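Groups > Manipulation > Gripper comparison > Minutes

Minutes of the gripper comparison meeting, 9 December 2020
Chair: Rukhsana Minhas
Present: simulation, controls and purchasing leads. Apologies from the Arain project.

1. Minutes of the last meeting
Agreed without changes. The action on cable strain relief for the Varnov wrist camera is still open and moves to item 5.

2. Purpose of the comparison
The chair restated the scope. Two parallel-jaw grippers are under test, the Norell and the Tirkavitz. The arm, the controller and the start poses stay the same for both. Suction is out of scope until the parallel-jaw results are signed off. Purchasing asked whether price should be weighted into the score. Agreed that it should be reported in its own column and left out of the ranking.

3. Simulation runs
The household set is complete for the Norell model, at 600 episodes. The Tirkavitz model has been loaded but its finger linkage collides with itself near full opening, and runs were stopped at episode 47. Simulation lead thinks the collision mesh was exported from the July drawings, before the inner link was shortened. A corrected mesh has been requested from the supplier.

The sofa layouts were discussed at some length. They were added after the table-top layouts gave nearly the same score for every controller setting. Objects are dropped on the seat with random position and heading, so some land close to a seam or near the back of a cushion, where the approach is tighter. Straight-down approach is used throughout, with the fingers opened before descent.

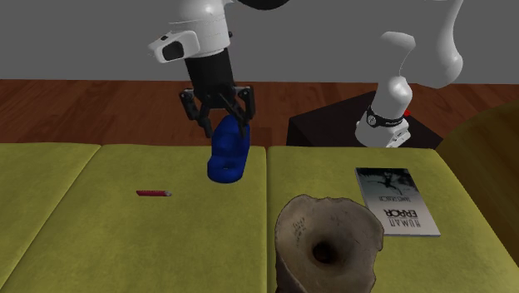 Controls lead reported that contact on the seat is the main source of noise in the results. The cushions are modelled as rigid with a friction value taken from the table-top set, and this is probably too low for upholstery. Low-lying objects suffer most: the fingertips touch the seat before closing and the force limit trips. Raising the limit was tried and not liked, as it hides real faults in the approach. Agreed to keep the limit and change the fingertip clearance to 2 mm above the seat for both models, then repeat the affected layouts.

There was a question about whether a failed grasp should be retried within the same episode. Agreed no. A retry from the same pose says little about the gripper, and it makes the episode lengths hard to compare.

4. Object list
The list mixes thin cylinders, flat items such as paperbacks, and irregular shapes. Purchasing asked for larger objects to be removed where they are wider than the jaw opening. Controls disagreed, on the grounds that they still act as obstacles. Compromise reached: oversized objects stay in the layouts but are never chosen as the target. The log must record which object was the target, as the current format gives only the layout seed.

5. Hardware bench
The Norell unit is mounted and homed. One finger closes slightly ahead of the other when cold, and the effect goes after a short warm-up cycle. The warm-up is to be written into the test procedure. The Tirkavitz unit needs an adaptor plate, now on order. Strain relief for the camera cable will be fitted at the same time as the plate.

6. Actions
Simulation: chase corrected mesh; rerun Tirkavitz from episode 1.
Simulation: add target name to the log.
Controls: propose a friction value for fabric, with source.
Controls: set new fingertip clearance and repeat sofa layouts.
Purchasing: confirm delivery of adaptor plate.
Chair: circulate the scoring sheet with the price column added.

7. Any other business
None. Next meeting to be called once the corrected mesh has arrived.

Filed under: Minutes, End effectors, Simulation
9 comments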